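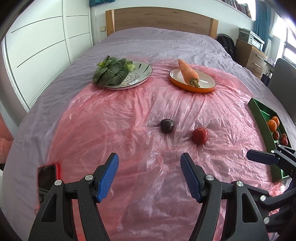 Fig. 1. Lavender and pink. Both words started out as plants.

Words and Meaning – Week 5 handout
Color words: where they come from, what counts as basic
Posted Jan 30, 2018. Replaces the one from last time, which had the wrong reading listed.

Reading for this week: Villanueva reader, the color chapter. Skip the appendix. If you can't get the reader, library copy is on the reserve shelf in Prelo Hall, 2 hour loan only.

1. Basic vs. non-basic

Every language has a lot of ways to talk about color. Only a few of them are "basic" color terms. The usual tests, quick version:

– One simple word. "Red" ok. "Reddish", "light blue", "salmon-colored" out.
– Meaning not included inside another color word. Scarlet is a kind of red, so scarlet is out. Crimson same.
– Not limited to a few kinds of things. "Blond" is hair, some wood, some beer. You can't have a blond car, or at least you'd be making a joke.
– Common and known to everybody. Most speakers come up with it early when asked to list colors.

Lavender in Fig. 1: one word, goes with nearly anything, but most people will accept "it's a kind of purple". So non-basic. Pink: harder. Physically you could call it light red. English speakers don't, they get annoyed if you say it. Counted as basic for English.

Notice there is no separate everyday English word for light blue or light green that works the way pink works for light red. Just a gap. Languages are uneven like this and you shouldn't expect a tidy reason.

2. Where the words come from

Old ones, with no object behind them that speakers are aware of: red, green, white, black, yellow. Green goes back to the same root as "grow", but you'd have to look that up, and speakers don't feel it.

Ones from objects:
– Pink. From the flower called a pink (a dianthus). Flower name came first, color sense later. Where the flower name came from is argued about.
– Purple. Through Latin and Greek, from the shellfish and the dye made out of it. At first more about the dye and the cloth than the shade.
– Violet, lavender, lilac. Plants, all three, and people disagree constantly over which is which.
– Turquoise. The stone, "Turkish" in French.
– Orange. See next.

Brown is a nuisance. Old word, covered dark things in general, narrowed down later on. Don't put it on the list above, several people did in December.

3. Orange
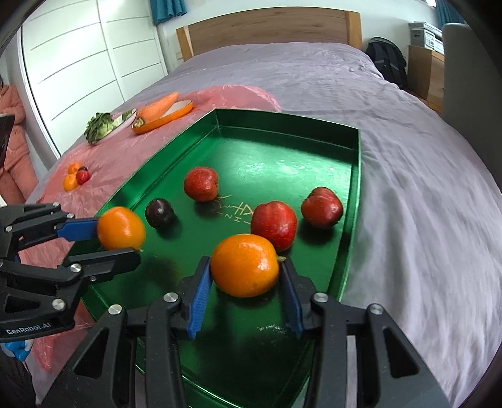 Photo: Skuseder Teaching Images / used with permission

Fruit first, color second. The word traveled with the fruit: Sanskrit, Persian, Arabic, then into the Romance languages, then English by way of French. Spanish naranja still has the n at the front. In French and Italian the n went missing, probably helped along by the article – something like "una narancia" heard as "un' arancia". Same kind of thing happened in English with "a napron" becoming "an apron", and "a nadder" becoming "an adder". Term for this: rebracketing (your reader also says "false splitting", same thing, use either one on the test).

What did English speakers say before? Old English had a compound, geoluread, literally yellow-red. Otherwise things got called red or yellow. That's why we have red hair, robin redbreast, red foxes. None of them are very red if you hold them up to a tomato. The phrases were fixed before the color word got going and nobody went back to fix them.

Exam point: a missing word does not mean missing eyesight. Speakers without a word for orange could see the difference fine. Every year I get papers that say otherwise.

4. Sorting and naming tasks

Typical set up. Speaker gets a chart of color chips, is asked for (a) the name of each chip, (b) the edges of each color, (c) the best example. We will use the Fatska chart in section. It is laminated, please don't write on it.

What usually happens: lots of agreement on best examples, much less on edges. Ask a room where blue stops and green starts and you get an argument. Ask for the best red and fingers land close together.

Russian splits what English calls blue into two basic terms, goluboy (lighter) and siniy (darker). Japanese ao is mostly blue now but still covers some things English calls green, traffic lights being the one everybody quotes. Welsh glas similar, older usage took in some greens and grays.

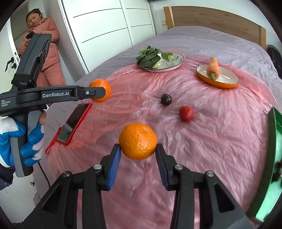 Best examples are also where the object names sneak back in. Ask English speakers to describe the color orange to someone who has never heard the word and they reach for the fruit almost at once. But the fruit is a poor chip. Take the mandarin held over the bed: round, with a dimpled peel, and every dimple is a chance for a bit of shade. A flat painted chip gives you one color under one light. On the peel you are naming a whole spread of shades and calling it by one word, which we do all day long without noticing. Term: color constancy. Related problem is shine. Look back at the pink plastic in Fig. 1, glossy streaks all over it, and it's see-through as well. You still say "pink sheet". Chip charts leave out gloss and transparency completly, and there are languages where words we translate as colors seem to be partly about brightness or wetness or how fresh a plant is. Translating them as plain "green" loses that.

5. Fancy color names

Paint, lipstick, yarn. One paint company can easily have 2000 names on its books. Most are not color words in our sense. "Harbor Mist" tells you nothing unless you have the card in front of you. Patterns to look for:

– object + object (peach blossom)
– place + color (Nile green)
– mood only, no color info at all ("Quiet Evening")

Which of these could ever turn into a basic term? Go back to the tests in part 1. Orange managed it, so did pink. Lavender maybe someday. Teal is creeping up with younger speakers, according to the reader, though I'd like to see more data then they give.

For section

Bring one color name off a real package or label. Write 200 words: which tests it passes, which it fails, where the word comes from. Use a proper etymological dictionary, there are two online through the library page. Don't just paste the entry in.

Terms to know: basic color term, focal color (= best example), rebracketing, color constancy, loanword.

Next week kinship terms. Bring the blank family tree sheet, I am not printing extras.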